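About Gostness

Gostness is a photographic processing and print company serving private customers, schools and small museums. The company develops colour and black-and-white film, produces prints by hand and by machine, and scans negatives and slides for storage. It was founded by Henrik Rothe and Ylva Isaksson, who had worked together in a department store laboratory until its closure.

Our first premises were a single darkroom of 16 square metres behind a shop selling frames. The present laboratory has separate rooms for film, paper and scanning.
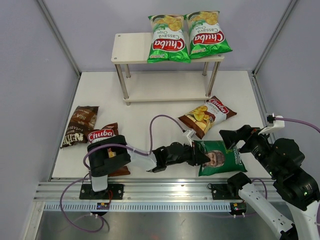 Film is accepted in 35 mm, 120 and sheet sizes. Each order is entered under its own number on arrival and keeps that number until it is returned. Colour negative film is processed daily, while black-and-white film is developed in small batches according to the maker's stated times. Customers may ask for a longer or shorter development when placing their order.

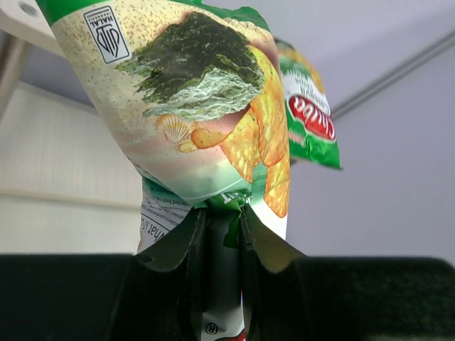

The archive service was set up by Heike Ostermann and remains under her direction. It has completed work for 131 schools, clubs and local collections, the largest single order being 1540 glass plates. Originals are handled by trained staff and are never sent to outside firms. Digital copies are kept for 90 days after delivery and are then deleted, unless a longer period has been agreed in writing.

Latifa Belkadi is head of printing. Hartmut Strobel is responsible for equipment and for the training of apprentices, who join the company each July.

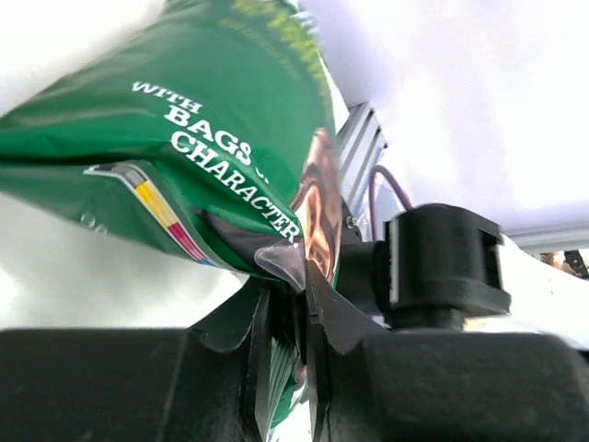 Gostness also offers evening courses in film developing and basic printing. Places are limited by the size of the teaching darkroom, and paper and chemicals are included in the fee. Schools wishing to arrange a group visit should write to the laboratory at least one month beforehand.

Contact | © Gostness | Back to top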